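Teaching by Hand: Final Report on the Utensil Stand Project
Author: Oanh Lương
Project partner: So-ying Hsiao
Submitted Oct 9, 2021

1. What we set out to do

Our assignment was to teach a two-armed robot a household task without writing the motion ourselves. We picked hanging a wooden utensil on a utensil stand. I would like it on record that we picked it for being easy. The method is to do the job with a pair of hand-held grippers, record it, and train on the recordings, so the robot learns from a person who in theory knows how to hang up a spoon.

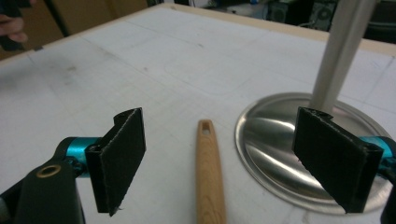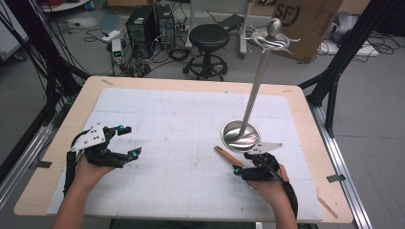
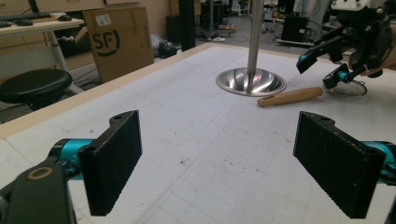
The stand is the rotating kind sold to people with nice kitchens. It has a round steel foot, a tall pole and a curly top with arms to hang things from. So-ying's aunt donated it in May and has since asked twice when she is getting it back. The utensils came out of a drawer and are not being missed.

2. How a demonstration goes

The person doing the demo straps a gripper to each hand and stands at the table. One gripper picks up the utensil by the handle and the other keeps the stand from wandering. Then the utensil goes up to an arm of the stand, the hole goes over the end of the arm, and the gripper opens. The recording stops when both grippers are back near the front of the board.

Written out like that it sounds like nothing. Our first session produced 12 demonstrations and we kept 2. In most of the others the stand spun away just as the hole was about to go on, and the demonstrator (me) chased it around in a way that no robot should be encouraged to copy.

The trouble is that a person hanging up a spoon with bare fingers feels the edge of the hole and makes tiny corrections without thinking. With the grippers you lose nearly all of that. You have two stiff fingers and your eyes. So-ying said it was like threading a needle in ski gloves, and then did it on her next try, which I thought was unnecessary.

3. Rules we ended up with

We had no rules at first, and the first batch of data shows it. By the second week we had taped a sheet to the cabinet, and these are the ones that survived:

Hold the handle near the middle. Too close to the hole and the gripper bumps the arm of the stand.

Turn the utensil before you lift it. Turning it in the air looks elegant and goes wrong.

If you drop it, stop the recording. Do not pick it up and carry on as if you meant to.

No talking to the person wearing the grippers. People gesture when they answer.

Same pace every time. So-ying is quick and I am not, and our first trained model seemed to have inherited both personalities. It would race to the utensil and then hover over it, thinking about its life.

The last rule did the most good. We practiced to a metronome for one afternoon, felt silly, and then found we could keep the pace without it.

4. Names of things

For anyone picking up our files: the recording folder is called Millier, the cleaned-up set is Hiltow, and the training runs are all named Stedow plus a number. Ung is the script that throws out bad recordings. The names came from a list So-ying keeps for novels she intends to write. I argued for names that say what the folders contain and lost.

Ung checks that both grippers were tracked the whole way through and that the recording is neither too short nor too long. It does not check whether the utensil ended up on the stand. We did that ourselves, by watching every one, in two long evenings with a lot of crackers. I would suggest that whoever comes next find a better way or better crackers.

5. Results

After cleaning we had 70 good demonstrations. That is a small set, and our advisor's face said so when we told her. The model trained on it learned to reach for the utensil and pick it up quite reliably. It learned to lift it toward the stand. Getting the hole over the arm was another matter. When the stand happened to be turned the way it usually was in our demos, the robot could often manage it. When we turned the stand to a new angle, it brought the utensil to where an arm would have been and let go with great confidence.

We think this one is on us. We had a habit of setting the stand back to the same position between takes, mostly out of tidiness. The robot noticed our tidiness and relied on it. We recorded an extra set with the stand turned at random, and the reaching got a little worse and the hanging got a little better. We ran out of semester before we could say more than that.

Training ran for 2,000 steps each time. Going longer didn't help on the small set. The pick-up stayed as it was and the hovering came back.

6. What we would change

Start with the stand at a different angle for every take, from the first day. We could also have split the task in two, with picking up as one set and hanging as the other, so that a fumbled hang didn't cost us a perfectly good grasp. So-ying wants to try utensils with bigger holes. I consider this cheating but would not turn down the data.

We would also trade places more often. After a long run with the grippers on, your forearms get tired and your demos get sloppy, and you are the last person in the room to know. Going back through Millier you can find where I should have stopped on most days. It is usually right after I told So-ying I was fine.

All recordings, including the discarded ones, are on the lab drive with a note on which demonstrator made each. The stand goes back to the aunt next week.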